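Painter's tape tips for teaching a robot arm the dishes

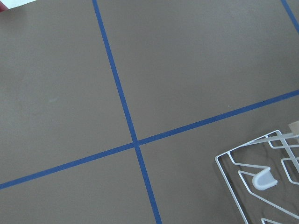
Blue tape grid, white dish rack, plenty of bare table.

I've been showing our arm how to load a rack by remote control since October, and the best thing I bought for it was a roll of tape!

Tape your lines before you record anything. I put the rack in one square, run 5 demos, then shift it to the next square and go again (Perihan taught me that one). If you leave it in one spot, the arm learns the spot and gets lost the minute you bump the table.

Go slow on the controller. Slower than that. When I hurry, I wiggle, and then the arm wiggles too.

Blow a demo? Toss it and redo it. I kept my sloppy ones at first and had to weed through nearly 1,000 clips later, ugh.

Press the tape down with an old gift card so the edges don't curl, and swap it when it gets grubby. Mine peels off clean if I pull it back low and slow.

Next up is mugs, once I work out how to grab a handle.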